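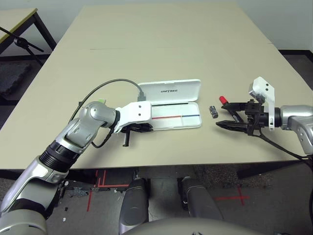

Home > Screenings > Kit > Trouble log > Members

Filed under: Playback & projection / Subtitles / Solved (mostly)

Ticket 574: subtitles go late in Oria, second half only
Opened by: Perla Ledesma
Opened: 17 January 2022
Status: closed, see the bottom for the bit that isn't

Right, so I'm putting this up before I forget what I've tried, and so Damian doesn't have to ring me again to ask whether I've switched it off and on (I have, many times).

We're showing Oria at the Schwaiger in February. If you haven't seen it, it's the one with the mining ship and the thing in the water tank, mostly in Spanish with a few long stretches of Norwegian, so the English subtitles really matter. I ran it through at home and the first part is lovely. Then somewhere in the second half the subtitles are late. Only a bit, under a second, but enough that the doctor has already turned round and gone pale before you get to read what she's just been told. There goes the best scare in the film!

What I'm using: the Bratar player (the small one, the big one is still at Leonie's), the Trarkar projector, the file Saturnino sent over plus a separate subtitle file. Same HDMI lead as always.

First go
Turned everything off, waited, turned it back on. No change. Had a cup of tea and watched the tank scene again, which I still think is the best thing in it.

Second go
I thought it might be the projector. The Trarkar has a motion smoothing thing that adds a delay, and it had turned itself back on after the last update, grr. Switched it off. The picture looks much better, far less like a soap opera, but the subtitles are exactly as late as they were. Thinking about it, the subtitles are drawn on the picture by the player, so the projector would have to hold up both together. Should have worked that out before I spent half an evening in the menus.

Third go
Tuva said to check the frame rate. If the film runs at 24 and the subtitles were made for a 25 version they drift, and the drift gets worse as you go. A good thought, but it isn't drifting. I checked a line early on: spot on. I checked one just before the airlock argument: spot on. Then the first line after the argument is late, and the very last line of the film is late by the same amount. So it's a jump, and it happens in one place.

Fourth go
Used the subtitle delay button on the Bratar remote and pulled everything earlier. The second half is now perfect and the first half is early, so you read the punchline of the cook's joke while he's still peeling the potato. I did think about sitting there with the remote and pressing the button at the right moment on the night. Damian said no. I think I could have done it!

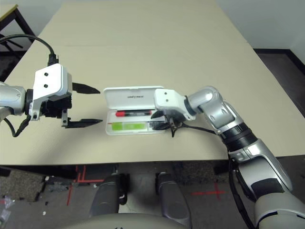
White case with its lid flipped open, on the table.

Fifth go
Tried another player altogether, the laptop this time, with the same film file and the same subtitle file. Same jump in the same place. So the Bratar is off the hook and I take back what I said about it on the phone.

Sixth go, and this is where it got good
I went through the airlock argument one frame at a time. It starts 40 minutes in, and there's a shot of the captain with her hand on the wheel, then it cuts to the corridor. It always felt a bit sudden to me but I thought that was the style. I asked Saturnino if he had any other copy at all and he dug out the old festival transfer, which is soft and a bit green, but it has the whole shot in it. She takes her hand off the wheel and looks at the door. In our copy she doesn't. I counted it twice and it's 21 frames.

So that's your lot. The subtitles were timed to the festival version, our film file has lost 21 frames at the join into reel 2, and every line after it comes up late by that much. Nothing to do with any of our kit.

What I did about it
Opened the subtitle file in an editor, picked the first line after the cut, selected from there to the end and moved the whole lot earlier by 0.875 of a second, which is 21 divided by 24. Saved it under a new name so the old one is still there if anybody turns up a full copy. Put both on the stick. Played from just before the argument through to the tank scene and it's bang on. Then I watched the end as well, purely for testing.

If you need to do this yourself: don't use the "stretch" option, use "shift". Stretch squashes everything a little and you end up with a file that's wrong all over. And check the delay on the player is back at zero before you start. I hadn't, and for ten minutes I thought I'd broken it in a whole new way.

Still open
The missing frames are still missing. I don't love showing it with a hole in it, and she ought to look at the door, it's what tells you she's already decided. Saturnino is asking the people he got it from whether theirs has the same gap. Leonie wondered about dropping the festival shot in, but the colour is so far off I think it would stick out worse than the cut does. Happy to be argued with.

Also, whoever labelled the stick ORIA FINAL FINAL, please could we not.

Closing this one for now. I'll open a new one if a better copy comes in.

Comments (5)

Tuva Rustad
Glad it wasn't the frame rate, I'd have been unbearable. One of the Norwegian lines is also translated wrong, by the way. The mate says "leave it shut" and the subtitle has "leave it there". Changes the scene quite a bit! Can I send you a fix?

Perla Ledesma
Yes please! Send me the line and the time and I'll put it in the new file.

Damian Holzer
Could somebody write down how to turn the smoothing off on the Trarkar and tape it to the lid? It'll come back on with the next update, it did last time too.

Saturnino Requena
Heard back. Their copy has the same gap, so it was lost before it ever got to us. They think the festival may still have the print but they're slow to answer. I'll keep at it.

Leonie Zaugg
I withdraw the green shot idea, I tried it on my own telly and it looks like she's gone underwater for a second. Bringing the big Bratar back on my next trip in, with its remote this time.

Older tickets | Newer tickets | Back to Trouble log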